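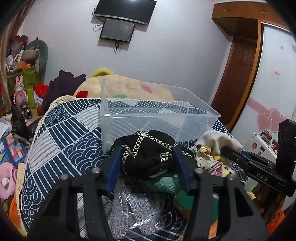
The heap on the bed, and the box it is all supposed to fit in.

I don't trust clear plastic boxes. The idea, according to everyone who sells them, is that you'll see what you own and wear it. I've had 2 from Bilteo since November and all I see is squashed knitwear.
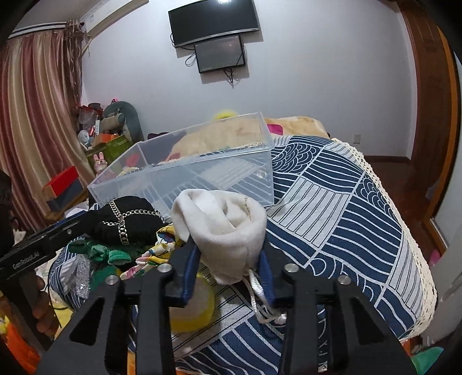 Zhuoran Fan
Writer and reluctant folder
2021-04-08

Rolling is meant to save space too. I'm not convinced. A rolled white thing takes up as much room as a folded one, and the black knit with the chain pattern slides about whatever you do. The pile of green knits would fill the box anyway.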